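Why does a path get thinner when it goes away from you?

Next time you walk in a park, stop and look along the path in front of you. Near your shoes it is wide. Far away it looks as thin as a ribbon. But when you walk there, it is as wide as before! Your eyes are showing you something that artists call perspective.

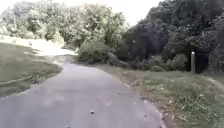

The path in Nilcombe Park, which curves away to the left.

Things which are far from us take up less space in our view. Hold your hand close to your face and it can hide a whole tree. Stretch out your arm, and it hides less. With a path it is the same. The far part takes less space in your view than the near part, so the two sides seem to come together.

It works for long, low things too. Look at the kerb beside the road and follow it with your finger in the air. It starts large, then it becomes smaller and smaller, in a straight slanting line.
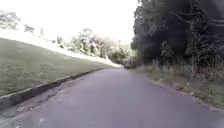 Josefien De Smet writes to us that her class tried it with chalk: they drew 2 lines on the playground, the same distance apart all the way, and everybody at the end of the lines was sure that they were touching.

Try it yourself on paper. Make a dot in the middle. From the bottom corners, draw 2 lines to the dot. Now you have a road! Add grass on both sides, and make the far trees smaller than the near ones.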